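Skyrme Laundry Soap Flakes - Unscented

Home > Laundry > Flakes & Powders > Skyrme

Item 3026
42 oz resealable pouch
In stock at Mirnley. Ships next morning if you order before noon.

Plain soap flakes for the wash. No perfume, no dye, no brightener. Same flakes we've carried since the old shop, new pouch. The box version is gone, please stop asking, the boxes got damp and the flakes went to one big lump.

What it's good for
Cotton, linen, everyday mixed loads, kids' stuff, team shirts, socks. Sweaters by hand if you go easy. OK in top loaders and front loaders, but read the bit on dose first.

What it's not good for
Silk. Anything waterproof (soap leaves a film and the rain stops beading). Very hard water without a softener - you'll get gray scum and you'll blame the flakes. Not for dishwashers. Somebody tried.

How much
Normal load, soft water: two level tablespoons.
Normal load, medium water: three.
Front loader: one and a half, and start low.
Hand wash: one teaspoon to a sinkful, melt it first in a mug of hot water.
Scoop is in the pouch, usually at the bottom. Level scoop is one tablespoon. Heaped is nearly two so don't heap.

Cold washes
Flakes don't melt well in cold. Melt them in a jar with hot water, shake, let it stand till it goes cloudy and smooth, then pour in the drawer. Keeps a week on the shelf. It'll set to a jelly, thats normal, just shake it again or stand the jar in warm water.

Reds and darks
We get more mail on this than anything else. Soap won't stop a red from bleeding. Wash new reds alone the first few times, inside out, cool water, short cycle. Don't leave them sitting wet in the machine overnight. Printed letters and numbers last longer if you skip the dryer.

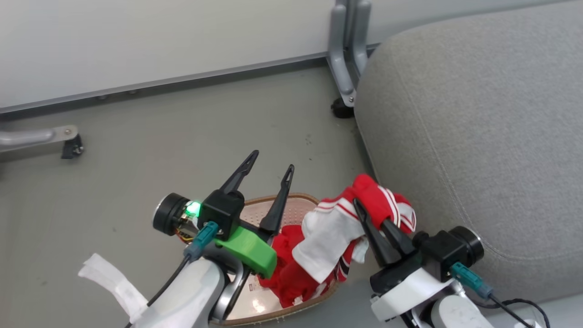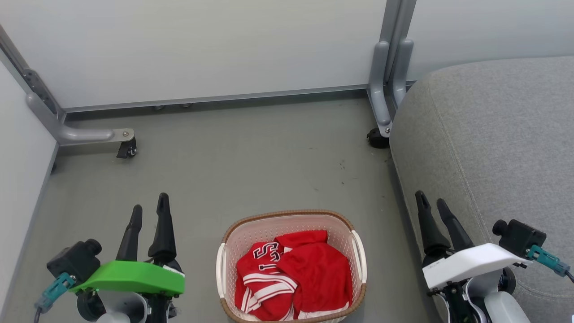 White socks with red trim are a pain. Go with the whites and cool water, don't soak them. If the white part has already gone pink, don't dry it, rewash right away with a color run remover (we don't stock one, grocery store has them). Once it's been through the dryer you're mostly stuck with it.

Stains
Grass: wet the spot, rub in a pinch of dry flakes, leave it 50 minutes, wash as usual.
Mud: let it dry. Brush it off. Then wash. Wet mud just gets pushed in.
Sweat marks: melt flakes thick, work in with a soft brush, rinse, wash.
Grease: flakes are so-so on this. Dish soap first.
Blood: cold water only, then flakes.

Sizes
42 oz pouch - item 3026
Refill sack, for shops and rentals - item 941, call first, we don't always have it
No sample size at the moment. Maybe by March.

Ingredients
Sodium soap of vegetable oils, water, salt. That's the list.

Storage
Close the pouch all the way. Dry shelf, away from kids and pets. Clumps are fine, break them up with a fork.

Goes with
Flurnora Wash Brush - soft bristle, for collars and cuffs
Fasedwood Drying Rack - folds flat, back in stock, the short one only
Washing soda, plain bag - add a spoon if your water is on the hard side

Shipping and returns
Flat rate on orders under three pouches, free over that. Unopened pouches come back for a full refund. Opened ones, write and tell us what went wrong, we usualy sort something out. Pouch split in the mail? Send the order number and we'll replace it.

Customer notes

"Switched from liquid when my daughter's arms got itchy. Less smell in the laundry room, which I like. Towels feel a bit stiffer off the line - I put a little vinegar in the rinse now and they're OK." - Llinos Price

"Good flakes. Used too much at first and had suds out the drawer. Go by the chart." - Lionel Bloxham

Questions on dose or hard water, use the contact form and say what machine you have. Mornings are quickest. Phone line is off after 4 pm.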